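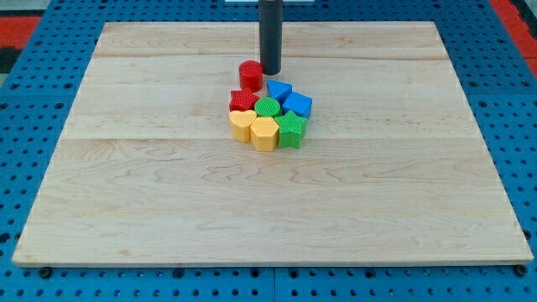

## 4. Equipment and budget

The pushing task needs three purchases before the second test block in March: a spare end effector, a second block set and a replacement work surface. The arm and the pegboard table belong to the department and are not charged to the project.

| Item | Supplier | Qty | Cost (USD) |
|---|---|---|---|
| Cylindrical end effector | Trevard | 2 | 412 |
| Block set, four colors | Drovby | 1 | 37 |
| Maple board | Plekatari | 1 | 579 |
| **Total** | | | **1,028** |

Trevard quotes a lead time of 21 days, so that order goes first. Reece Ellwood holds the quotes and will submit the forms.

The current board has several dark spots and a visible seam across the middle. We have not measured whether the seam affects sliding. If it does not, the board order will be dropped.

A wider block set from Yang was considered. It mixes block heights, and our push height is fixed in software, so it was left out of this request.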